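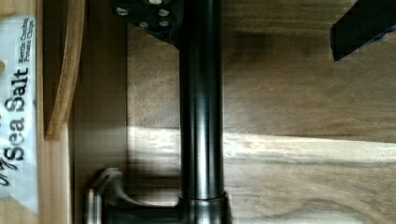
Issue 147, page 6

Planning Close to the Fixture: A Conversation with the Tellgate Software Group

The manipulation software used at Tellgate is divided into three layers: perception, planning and control. The group's lead developer, who met with this publication at the Prekach office, spends most of the working week on the boundary between the first two. The kitchen is where that boundary is tested hardest.

"A faucet is a difficult object for us," the developer said. "It is tall, it is narrow, and a glossy black finish gives the depth estimate very little to hold on to. A bright streak of reflection can be read as an edge. If the planner believes that edge, the collision model ends up in the wrong place."

The group's answer has been to stop treating a single estimate as final. Since March, the perception module has passed the planner a set of candidate surfaces, each with a confidence value, and the planner keeps clear of all of them until further views rule some out. The developer described the change as expensive in computing time but simple to reason about. "We accept a slower approach to the fixture. A path that is a little longer can be explained to a reviewer. A contact that was not planned is much harder to explain."

Sunlight across wood grain presents a related problem. The pale band it leaves on the surface carries almost no texture, and the matching step has little to work with there. The software now marks such areas as unknown, where an earlier release filled them in from their neighbors.

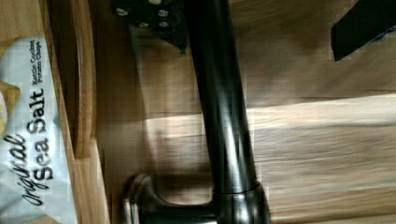 SOFTWARE AND TOOLING

Asked about household items that share the work surface, the developer pointed to packaging. A crumpled bag of potato chips has no fixed shape, and large lettering such as "Sea Salt" helps to identify it without saying much about its outline. The planner therefore assigns soft packaging a wider margin than it gives to a board or a faucet neck.

Much of the daily effort goes into tooling. Gruner, the group's replay program, loads a recorded run and shows the wrist view beside the planner's own model of the same moment. A second tool, Pant, compares two releases on identical recordings and lists each point at which their decisions differ. "Most of our errors were found by someone looking at the two views together," the developer said. "The summary scores had passed."

Release 5 of the planner is now under internal review – the control layer is unchanged in it. The group intends to publish the Pant file format with that release, together with notes on how lever handles are represented.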